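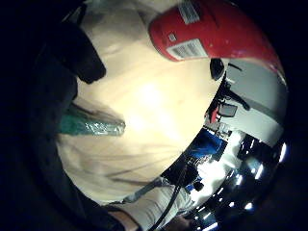

I have a beer fridge in the garage and right now about half of it is stuff brewed in honor of something. There's one for a bridge. There's one for a high school team that won state back when I had hair. There's one for a dog (good boy, decent porter). And last month I stood in line in the rain for a four-pack marking the 600th batch out of a brewery I like very much, and somewhere in that line I started to wonder what we're all doing.

Let me say up front that I love small breweries. I've been going to Gringate since it was two tanks and a card table, and I still drive out to Skullside every October for the dark lager, which is worth the gas. So please don't write in telling me to go drink something from a thirty-pack. I do that too, when I'm mowing.

My gripe is with the one-time beer. You know how it goes. A label shows up online in the morning, there's a paragraph about what it means, and by dinner it's gone. If you liked it, too bad! It's never coming back, because the whole point was that it was a special occasion, and next week there's another special occasion with a different hop in it. I asked at the Gringate counter how many different beers they'd put out since opening and was told 179. I asked which ones I could get every day of the year. Four, and one of those is a seltzer.

I get why they do it, I really do. A friend of mine who used to wash kegs for a living explained it to me over a long evening. New labels get people off the couch. The regular amber sits there being good and no one takes a picture of it. A small place might sell 2000 cans of something with a funny name in one afternoon and then take three weeks to move the same amount of amber. If I had a bank loan on a row of shiny tanks, I'd probably be naming beers after dogs too.

But here's what gets lost. The beer I think of as my beer, the one I'd want somebody to hand me after a funeral or a softball game, is Wunderlich Pale. It has been on the same tap handle at the Pikel Tavern for as long as I've been allowed in there. The label is ugly. It's a sort of mustard color with a barn on it, and the barn is leaning, and I don't think it's supposed to be. I've had it at two weddings and after one very bad day at the county courthouse, and it tasted the same every time. You can't get that from something that was only around for an afternoon in March, however nice the paragraph was.

And making a beer taste the same every time is hard! I tried brewing at home for two winters and never once made the same thing twice, and I was trying to. My wife called the whole run of it "the soups." Hops change from one harvest to the next, the water does whatever it wants, and somebody at Wunderlich has to taste and fuss and adjust so that a guy like me can sit down and not notice a thing. There's no line in the rain for that. There probably ought to be.

I'm also a little tired of the prices. Roughly 3000 people live in our town and I doubt there are very many of us who can keep paying twenty-two bucks for four cans, even with a bridge on them. The bridge was free to look at last time I drove over it.

So what would I like? Nothing drastic. Keep doing the one-offs when there's a real reason, and I'll keep buying them, because I'm weak and I like a nice can. If one turns out great, though, make it again. Take the story off the label if that feels weird, call it Brown Ale, and leave it on the board until I get sick of it, which will take years. Skullside did it with the dark lager, which started life as a going-away beer for somebody's roommate, and I don't hear anyone complaining that it isn't special anymore.

Meanwhile I'll be at the Pikel most evenings after six, third stool from the popcorn machine, drinking the one with the crooked barn. They've been talking about swapping the handle out for a rotating tap. If you live around here, do me a favor and go order a Wunderlich before they make up their minds.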